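Visit Report: Winter Sports Memorabilia and Autograph Fair, Ilinbridge

29 January 2019
By the Membership Office, Cokcombe Collectors' Association

14 shares | 3 comments

Members of the Association traveled to Ilinbridge this month to attend the Winter Sports Memorabilia and Autograph Fair, held over two days in the main hall of the Trekgate Center. The Association had arranged group admission for 64 members, and the report that follows is provided for those who could not attend and for those considering the spring trip.

The organizers gave paid attendance for both days as 2,586. The hall held 160 dealer tables, set out in long rows running from the street entrance to the signing stage at the far end. Baseball and football accounted for most of the stock. Hockey was better represented than in past years, and one full row was given over to boxing and track. Members who collect tennis or golf found little, and several have asked that this be passed on to the organizers. A letter has been sent.

Arrival and Admission

The coach left Cokcombe on schedule and reached the Trekgate Center shortly before the doors opened. Group ticket holders were admitted through the side entrance on Obi Street, where bags were checked and any items brought for signing were marked with a small removable sticker. The sticker allows door staff to tell a member's own property from goods bought inside. Members should be aware that the stickers must not be placed on the signed face of a photograph or on the leather of a ball. Staff were careful on this point, but the lines were long and it is wise to have a sleeve or box ready.

Coats could be left at no charge. Parking for those who came by car was limited, and the lot across the street was full before midday on both days.

The Signing Sessions

There were six signing sessions, three on each day. Each was sold as a separate ticket, with one price for flat items and cards and a higher price for balls, bats, helmets and jerseys. An inscription was charged as an extra. These prices were posted at the stage and had also been listed in the advance program, which members are encouraged to read in full before buying.

The first session on the opening day began late, and the delay carried over into the next. By the afternoon the schedule had been recovered. On the second day all sessions ran on time. Ticket numbers were called in groups, so members were free to walk the floor while waiting – a clear improvement on last year, when everyone was asked to stand in a single line.

Posed photographs with the guests were not offered. Pictures could be taken from behind the rope while an item was being signed, provided no flash was used. Some members were disappointed by this, and the Association has asked whether a photograph ticket might be introduced.

Pens were supplied by the organizers. Blue ballpoint was used on baseballs, and paint pens in silver or black were used on helmets and dark photographs. Members who prefer their own pen may bring one, but it must be handed to the stage staff before the session begins.

The Dealer Floor

Prices on the floor were firm in the morning and more open to discussion later in the day. Signed cards from the past two decades were plentiful. Older team-signed balls were fewer, and the better ones had been sold or put on hold within the first hours of the fair. Programs, ticket stubs and pennants were good value, and a number of members came home with local minor league material that is seldom seen at larger shows.

Two dealers offered framing on site. The work seen by our members was sound, though buyers should ask whether the glass filters ultraviolet light and whether the backing board is free of acid. Any framed piece should hang away from direct sun.

Authentication was available at a counter near the stage. The wait was long on the first day and short on the second. Members are reminded that an opinion on a signature is only an opinion, and that a receipt naming the seller, the item and the date should be kept with every purchase.
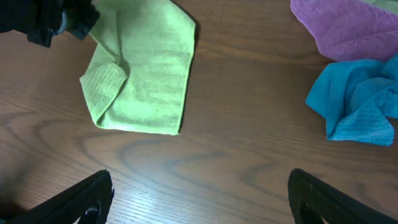 The Care and Display Workshop

A workshop on the care of collections was held in a side room on both days and was open to all ticket holders. It covered the storage of cards and photographs, the cleaning of display cases, and the handling of signed equipment. Clean, dry hands were advised for most items, with cotton or nitrile gloves for photographs and polished metal.

The speaker stressed that no cleaning product should be used on or near a signature. Dust on the outside of an acrylic case may be lifted with a soft cloth, using light pressure and a fresh side for each pass. Paper towels can leave fine scratches and should be avoided. Signed balls are best kept out of bright light, in a room where temperature and humidity do not change sharply.

A printed handout was given to those present. The Membership Office holds a small number of copies and will send one on request.

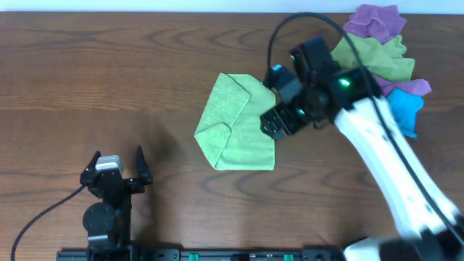 A folded microfiber cloth on a wooden tabletop.

Food, Seating and Access

Food was sold at two counters inside the hall. The choice was plain and the prices were fair. Seating was in short supply, and members who find it hard to stand for long periods had to make use of the benches in the lobby. The hall is on one level, and the aisles were wide enough for wheelchairs except near the stage during the busiest sessions. The Association has raised both matters with the organizers.

Next Trip

The spring fair will again be held at the Trekgate Center. Group booking opens in February, and places on the coach will be given in the order that forms are received. Members who wish to buy signing tickets through the Association should say so on the form and state clearly whether each ticket is for a flat item or for equipment. Tickets bought in this way can be transferred to another member but cannot be refunded.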